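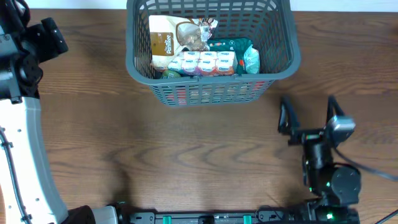

Kitchen shelf and food storage check, Harnby House shared kitchen. We do this walk-through once a month, and I have added my comments under each point so that whoever takes the next turn knows what I found and what I let pass. Deliveries still get put down on the wooden table against the wall, as with the dark gray basket with the bag of what looks like bread or bakery goods, the little dessert or yogurt cups and everything else packed in close together, and that is a perfectly good spot as long as somebody comes back for it soon.

Home | Kitchens | Laundry | Checklists | Contact

1. Chilled food put away promptly — OK, with a comment
Anything marked "keep refrigerated" goes in first, before the kettle goes on. I know how tempting it is to sit down after carrying the shopping up from Kinard Street! Multipacks can stay in their wrapping, but please turn them so the date faces out.

2. Bread and bakery items — OK
Bread should travel on top of the basket and never under cans or bottles. Bags closed after use, please. I found two open ones in the cupboard and clipped them shut.

3. Baskets and crates — OK
The slotted plastic ones are my favorites because they rinse out so easily under the tap. Check the rims and corners for cracks, and run a finger along the slots for crumbs or anything sticky. One crate from the Wolde kitchen had a split handle and has been thrown out.

4. Weight of loads — needs attention
Nothing should be filled so high that you can't see over it on the stairs. Two trips are fine, and I would much prefer that to a sore back or a dropped jar.

5. Tabletop — OK
Wipe down before and after unpacking, going with the grain, and dry it afterward. No bleach on the wood, ever. Baskets belong toward the back, by the wall, well away from little elbows and swinging bags.

6. Refrigerator temperature — OK
The dial was on the usual setting and the thermometer read 38°F on both shelves. The door seal is getting tired at the bottom corner — still gripping, but I have asked Erbridge Appliances to look at it on their next visit.

7. Allergy labels — needs attention
If you move food into a tub, copy the label onto it. I found nearly 6 tubs with nothing written on them at all, and we do have neighbors who need to know about nuts and milk.

8. Floor and walkway — OK
Clear from door to sink. The mat has been put back flat.

Points 4 and 7 will be looked at again next time, and the marker pens are in the top drawer.

Last updated: 23 July 2025

Contact the house office | © Harnby House | Back to top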